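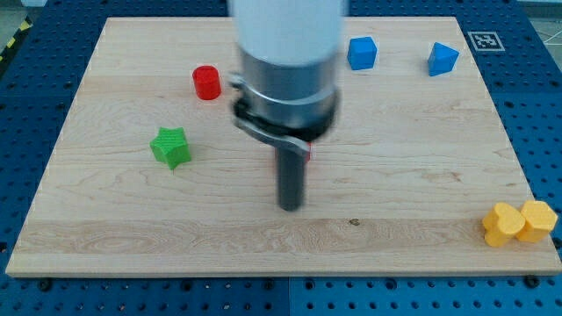

*Maple on the blue bench.*

I'd been telling my sister for months that I was finally going to the Bruvix open day, and then I almost slept through it. Two trains and one terrible coffee later I was standing in line outside an old cannery with 227 other people (they had a clicker at the door, and the guy shouted my number at me like I'd won something).

If you don't know Bruvix, they make stop-motion films and the odd creature for other people's fantasy movies. I fell for them with *Moussa*, the one about the lighthouse goat, which I've seen more times than I'd admit at work. So yes, I was there for the goat!

They take you around in groups of 12. Ours got Myroslav Dovhaniuk, who has been animating there for 17 years and talks very fast with his hands in his pockets. First stop was the puppet store, which smells like a shoe shop. Moussa is way smaller than I expected, maybe the length of my hand, and she has a whole drawer of spare mouths. Myroslav let a little girl in our group pick one and click it on, and she picked the scream, and then we all had to look at a screaming goat while he explained armatures.

After that came the sets for *Pramon*, the new feature. No phones allowed in there. I can say there's a market street, it rains in it, and the rain is done with something you have in your kitchen. They've finished 471 shots and wouldn't tell us how many are left. Somebody asked about a release and Myroslav said "June," then "a June," and moved us along to the costumes.

Lunch was in the canteen, soup and bread for a donation. I sat with a couple who had driven up for the Q&A with the director of *Sata*, which I haven't seen and now feel I have to, as they acted out most of the second half for me between spoonfuls. The Q&A itself was a bit of a letdown. The microphone kept dying and one man used his turn to pitch his own script (pirates, I think?). But there was a great story about a puppet dog left on a radiator overnight, and they ran four minutes of *Pramon* footage with no music on it yet, just footsteps and a door. I got goosebumps anyway.

The shop had sold out of goat pins by two. I bought a poster, left it on the train home, and have already emailed lost property.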